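Setting Up a Shared Bench So the Next Person Can Trust It

So you've got your arm bolted down and you're itching to run something! Before you do, please give the bench five minutes, and I promise the rest of your Tuesday will go better for it.

Start with the stop button. Press it, watch the arm go dead, reset it, and write your initials on the sheet. Then lay out your pieces with the middle of the board left clear, and keep at least two finger widths between neighbors (I use my own fingers, which are not small).
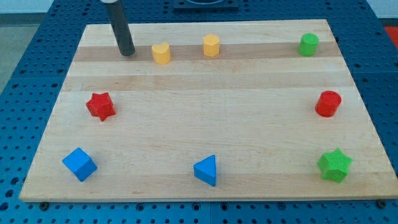
Keith Lowther wrote in to say that at Prendergast they also run the first three moves at low speed, every time, even when the program hasn't changed since lunch. I've started doing the same and I like it very much.

Once the slow moves look right, step back behind the tape line and bring the speed up in stages. Hands stay off the board while the arm has power, and yes, that includes nudging a block that's only a little crooked. Stop it first, then nudge.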